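Collwood Collection Kit – Set-up Guide
Section 6: Recording drive insertion examples

12 shares | 4 comments 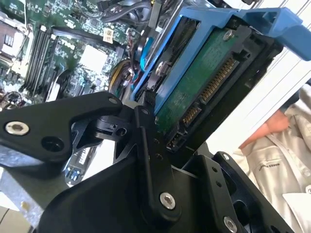

Figure 6-1. Wrist camera view with a caddied drive in the gripper, over the open chassis.

This section covers recording examples of the drive insertion task, from an empty session folder to a batch that is ready to upload. It assumes you have finished arm calibration (Section 4) and wrist camera focus (Section 5). Revised June 30, 2024.

6.1 Before you start

You need two people for this task. The operator drives the arm from the leader handles. The second person stands beside the chassis, resets the drive after each attempt, and keeps one hand near the stop button.

CAUTION: Disconnect the chassis from wall power before the side panel comes off. Leave it disconnected for the whole session. The task is mechanical only and no drive is ever powered.

CAUTION: Use retired drives. Even a careful operator will bump the connectors, and a drive used in this task should not go back into service.

6.2 Setting up the session

1. Place the chassis on the work surface with the open side up and clamp it at two corners.
2. Move loose cables away from the path to the bay. Do not tie them down completely. We want some variation in where they lie from one example to the next.
3. Fit the drive into its caddy and tighten the side screws. A loose drive shifts in the grip and spoils the wrist view.
4. Open the Sudard recorder and choose Task > Drive insertion.
5. Enter the operator name, the chassis number and the caddy color.
6. Check the wrist camera preview. Both gripper fingers must be visible. If only one shows, go back to Section 5.2.

NOTE: The wrist camera turns with the gripper, so the chassis will often look steeply tilted in the preview. Leave the picture as it is. The recorder stores the wrist angle with every image.

6.3 Recording one example

1. Move the arm to the home position and press Record. Wait for the tone.
2. Close the fingers on the connector end of the caddied drive, as in Figure 6-1. Keep the contact pins clear of the finger plates.
3. Lift and carry the drive over the chassis in one steady motion.
4. Pause above the bay for one second. The training software uses this pause to split the example into a carry part and an insert part.
5. Lower the drive, push until it seats, and open the fingers.
6. Return to home and press Stop.
7. Mark the example as Good, Recovered or Failed.

Use Recovered when the drive caught on something and you corrected it without letting go. These examples are valuable – please do not delete them. Use Failed if the drive was dropped or the second person had to step in.

NOTE: The second person may appear in the wrist view. Standing close is fine, but hands stay off the drive and the chassis between Record and Stop.

CAUTION: If the drive jams, do not push harder. Press Stop, open the fingers, and have the second person lift the drive out by the caddy handle.

6.4 How many to record

One batch is 30 examples. Change the chassis position after each batch by sliding it a few inches or turning it slightly, then clamp it again. Swap operators every second batch.

The starter set that ships with the kit holds 729 examples recorded at our Geltow site by Larysa Moroz and Anas Abdelaziz. The full set used for the current model holds 3,089. You can train on the starter set plus your own batches, but expect poor results on a chassis layout the model has not seen until you add several batches from it.

6.5 Checking and uploading

1. Open the batch in the review window and play each example at double speed.
2. Confirm that the pause above the bay is there. Examples without it are flagged in yellow.
3. Correct any wrong labels.
4. Press Upload. Leave the recorder open until the batch status reads Stored.

If the upload stops partway, press Upload again. Examples already stored are skipped.

Continue to Section 7: Training on your own batches

Comments (4)

Jarrah Goodwin
Does the one-second pause have to be exact? Mine run closer to two and all of them get flagged.

Iman Soliman
@Jarrah Goodwin anything up to three is accepted in the new recorder. Check your version, the old one was strict. Settings > Pause window if you can't update.

Othmane Zerouali
Step 2 in 6.2 could use a picture of what "loose" means. We left ours too loose and 19 examples out of our first batch were Failed, all on the same cable.

Jarrah Goodwin
Updated, flags are gone. Thanks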